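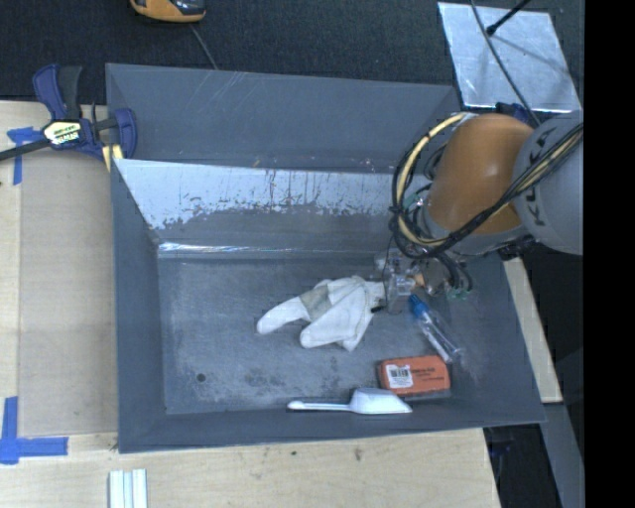
Ticket: label printer in dispatch drops off the network
Site: Mandow
Opened by: Jaime Carrilho
Assigned to: Bernardo Meireles
Priority: normal
Status: monitoring

28 Oct 2021, 08:40, Jaime
Fluma sends the job, the queue says printed, no label comes out. Power cycling the printer fixes it for 15 minutes or so and then it goes again. The Galell orders are waiting on labels.

09:05, Bernardo
Can you print the config page and read me the IP address? Hold the feed button until the light blinks.

09:20, Jaime
Ends in 80. Sticker on the side says it should end in 5.

09:32, Bernardo
It has lost its static address and picked one up from DHCP. Fluma is still sending to the old one. Did anyone do a factory reset?

09:41, Jaime
Night shift did, after a jam. They changed the roll to the 2000 label one at the same time.

10:10, Bernardo
Set the static address again from the web page and saved it. Re-ran media calibration for the new roll. Cleared the stuck jobs at your end so you don't get doubles. Please send one test label.

10:18, Jaime
Test label printed, barcode scans. Left margin is a touch off colour but readable.

10:25, Bernardo
Clean the print head with an alcohol wipe when it's cool. I've added a DHCP reservation as well. Same fix went in for Ní Bhriain in February. Leaving this open until tomorrow.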